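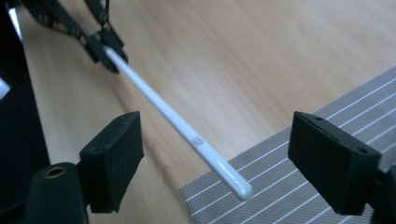
Why does the gripper lose its hold on smooth rods after a long run?

In our case the jaw pivots had worked loose, so the two fingers stopped closing parallel and only the lower corners were touching the plastic. Tighten the pivots, redo the closed position, and the slipping goes away. Long version below, sorry, I ramble when I've been up late with a screwdriver!

Ticket: Hudow cell, rod dropped during handover
Opened 4 March 2026
Status: watching

So the Hudow arm had been passing rods all morning and was doing great, and then at cycle 2,324 it just let one go. No error, no beep, nothing. The controller still said "grip OK" while the rod rolled off onto the floor. I restarted it, got 102 more clean cycles, and then it dropped another one. Ugh.

First guess was grease on the plastic. Wiped down a whole batch, no change. Second guess was the grip force, which Guo (that's our control software) had at 64 percent. I bumped it up and the rods started twisting in the jaw, so I put it right back.

Then I held the arm still with the power locked out and wiggled the fingers by hand. One side had play in it! I could feel the click. Took the linkage apart and found 6 screws I could turn with no effort at all. Cleaned them, put on fresh threadlocker (the medium kind, please don't use the permanent stuff, I have to get back in there), let it cure overnight and re-taught the closed position.

Ran it through lunch today and no drops so far. I'm leaving this open until it has made it through a full Stusmont order.

Still bugging me: Guo calls it a good grip based on motor current alone, so a crooked grip looks fine to it. I've asked Skulstead if there's a finger position check we can switch on. No reply yet. Until then, please stay out of the handover area while it's running, even if a rod is just lying there.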